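Handout 2 - good practice in sim, before anyone touches the real arms
Notes: F. Bhattacharjee, Thursday group

Bedroom, two-arm robot, wrist and body views.

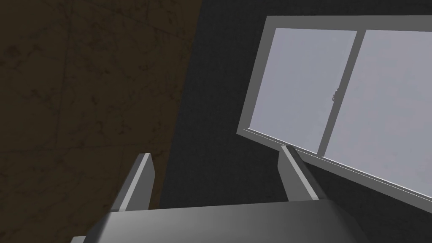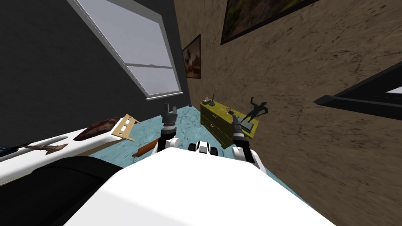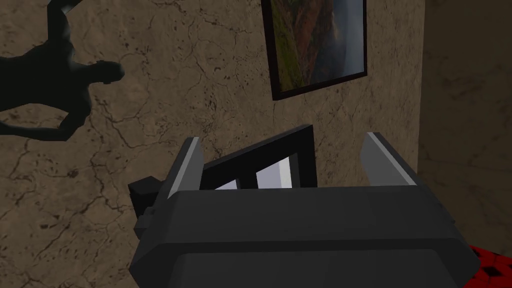
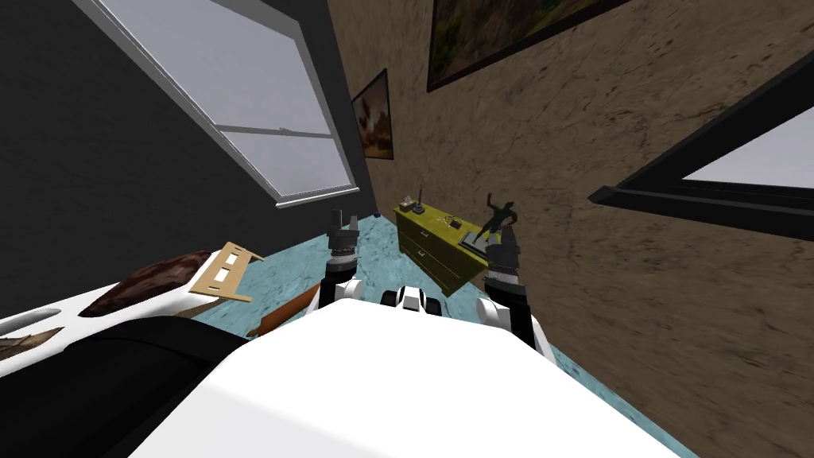

Rule one - no closing the fingers until target and clearance are both logged. Check wrist AND body view, one alone isnt enough. Figurine on the dresser: approach slow, stop short, then log. Same rules in sim as in the lab. Wijesinghe template, row 212. Bring questoins to Shafiq.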